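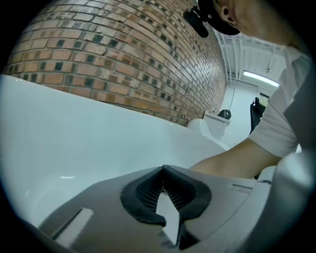

Week 3: Surfaces, Walls and the Word "Seamless"

Reading for this week: the Junanham packet, first half. Skip the glossary, it is mostly sales copy.

Last week ended with an argument over whether a curved white object looks clean because it is clean or because it is white and curved. I said I would put my side in writing, so these notes start there.

1. Gloss is a claim

A glossy white surface tells you it has been cared for. It may have been. It may also have been wiped once this morning where people stand. From across a room you can't tell the two apart, and I would ask you to stop writing "well maintained" in your room reports on the strength of a shine. Write "glossy." Write "white." If you ran a hand over it, say what you felt. If you didn't, leave that line blank.

The same goes for materials. Fiberglass, lacquered board, molded plastic and enameled metal can all be made to look alike at arm's length. Three of you handed in reports last term that said "fiberglass" with full confidence, and I doubt that any of you had looked at an underside. "Looks like fiberglass" is a perfectly good thing to write, and I will not take marks off for it.

2. Curves and where the dirt goes

Manufacturers like to say that a curved shell has no corners and so has nowhere for dust to sit. I don't buy it. Every curved object meets something: a floor, a raised section, a lid, another panel. Look at the meeting. A big sweep with a rounded raised part on it has a line where the one runs into the other, and that line is where I would start with a cloth.

The Merar leaflet in your packet uses "seamless" four times on one page. Find the joint in their own drawing. It is at the base.

Order of work for a large curved surface, if you must have one:
Dry cloth first, top to bottom.
Damp cloth along the joints.
Damp cloth over the open curve, following its long direction.
Dry again before you judge it.
Look at it from low down and from the side. Streaks hide when you stand square to them.

3. Brick behind it

People treat a brick wall as background. In a room report it is a surface like any other, and a harder one to keep than the shiny thing in front of it. Red and tan bricks with darker gray-green ones set among them in a checkered pattern will carry a lot of marks before anyone notices, and that is either a virtue or a problem depending on who is paying for the cleaning. I lean toward problem. A pattern that hides dirt does not remove any.

Mortar lines are the useful part. They give you rows, and rows let you say where something is. "Mark on wall, left side" is useless to the next person. "Fifth course up, on a dark brick" can be found again.

Be careful with color. A dark brick next to an orange one looks darker than it does alone. Before you report staining, check whether the dark bricks repeat. If they do, somebody laid them that way.

4. On the Ccori method

Joanne Fairclough asked me to include this and I have, with reservations. The Ccori method scores a room from 0 to 300 and gives half the points to "visual calm." A white object against patterned brick scores badly on it. I have yet to hear why that should matter to anyone who has to use the room. Utel's checklist is shorter and duller and I prefer it.

For next time

Choose one large smooth object in a room you use often. Write 2 paragraphs, one from the doorway and one from close up, and mark every word in the first that the second made you take back.

Reports are due Friday, August 7, 2026, on paper. Sketches are welcome, adjectives less so.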